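3.2 Listening Sessions and Material

The second part of the study concerned how listeners describe mood in self-released music when they know nothing about the artist. We drew the material from a catalog of 2,023 tracks issued on small labels and filed by their makers under dream pop, ambient folk or a related tag. Lammers and Melnychuk removed live recordings, remixes and tracks with spoken word, then selected 500 for rating. Each was cut to a passage containing at least one verse and one chorus, or the nearest match where the song had neither.

Listeners heard the passages over headphones in blocks of 14, with a short break after each block. They were asked to write down up to four words for the feeling of the music and to mark how strongly they felt it. Titles, cover art and artist names were withheld. Two tracks by the Evilstead duo Stondik were dropped from the final set when several listeners recognized the singer's voice, and both were replaced by songs of similar tempo from the same year.
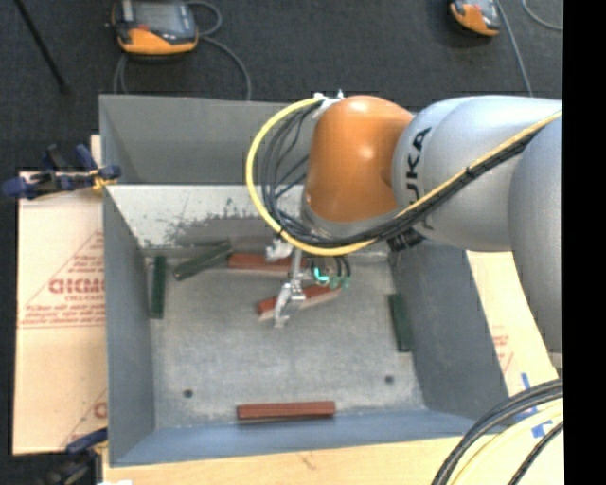 Figure 4. Robot arm above an open grey metal bin.

3.3 Coding of Written Responses

Two coders, Mandagi and Chien, sorted the written words independently. Words that named a sound ("echoing," "hushed") were kept apart from words that named a feeling ("lonely," "settled"), as earlier work has tended to mix the two. Where the coders disagreed, Vũ read the full response and made the final choice. Misspellings were corrected only when the intended word was plain.

Words such as "dreamy" and "floating" proved hard to place. Some listeners used them for heavy reverb on the guitar, while others used them for their own state of mind. We assigned these words to a separate group and report them alone in Section 4. The same treatment was given to "warm," which listeners applied to voices, bass lines and memories alike.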